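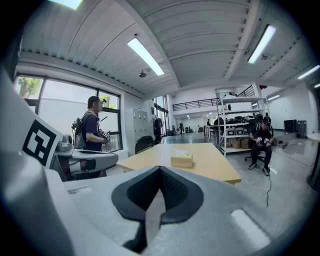 Main hall, Irnenside. Shared table in the center, lockers and window on the left, mezzanine at the rear.

About Wemico

Wemico fits out and maintains shared workrooms. The work covers tables, seating, storage, lighting layout and the small supplies that are used up at a table in the course of a day. We operate from Irnenside, where our own hall is open to member firms, and we keep a store and repair bench at Dedirthorpe.

The company was started by Solveig Westerberg, who had spent several years managing leases for light industrial buildings. Tenants in those buildings tended to buy furniture one piece at a time, and the pieces rarely matched in height. Her first contract was for a single floor, measured and furnished in July. That client is still with us.

The hall at Irnenside

The Irnenside hall has a floor area of 1,000 square meters, including the mezzanine. The ceiling is white corrugated sheet with a concrete beam along it, lit by fluorescent tubes. The window side gets daylight and has greenery outside. Lockers stand on the same side, so that bags and coats can be put away before a session begins.

Tables are placed first and everything else is planned around them. Circulation space comes before seating, and seating comes before storage. Chairs are on casters where the floor allows it. No shelving is fixed above a table — items stored overhead end up on the work surface, and then they stay there.

The hall opens at 7:30 a.m. Member firms book by the half day. Keys for lockers are issued at the front desk and returned on leaving.

Tables

Our standard item is the Kárason table, a large rectangular model with a light finish. The name comes from the drawing office that produced the first version. We now have 73 of them in service across client sites, not counting those held at Dedirthorpe for repair or exchange.

A Kárason table is delivered flat, assembled in the room and leveled in place. The top can be replaced without changing the legs. Each top is inspected twice a year for scratches, swelling at the edges and movement at the leg joints. A top that fails is taken to Dedirthorpe and either resurfaced or withdrawn.

Table supplies

A shared table carries as little as possible. Tissues are provided in the hall, and small cardboard boxes are used for loose items during a session. Trash bins are kept small and stand on the floor, clear of the table legs. Supplies are checked at midday and again at closing.

At the end of a booking the surface is cleared completely. Used tissues go in the bin, boxes go back to the shelf by the front desk, and chairs are returned to the table they came from. Cables are lifted off the floor before it is cleaned. The same procedure is written into our service contracts for client sites, with the times adjusted to suit the building.
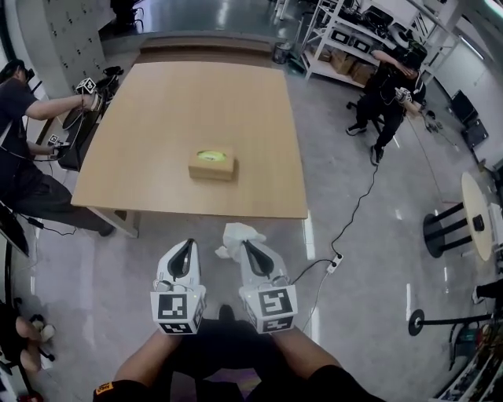

Service for client sites

Site service includes a measured plan, delivery, assembly, leveling and inspection. Clients may also add the daily supply check. Contracts run for 2 years. Furniture faults are attended to within 5 working days, and an exchange table is sent from Dedirthorpe if a repair will take longer.

We do not supply partition walls or carpeting. Electrical work is limited to a lighting plan, which the building's own contractor then carries out.

Visits and inquiries

The Irnenside hall can be viewed by appointment between 2 p.m. and 4 p.m. Please send a floor plan in advance if you have one, with door widths and the position of any columns marked. Requests for replacement tops should give the number stamped under the table edge.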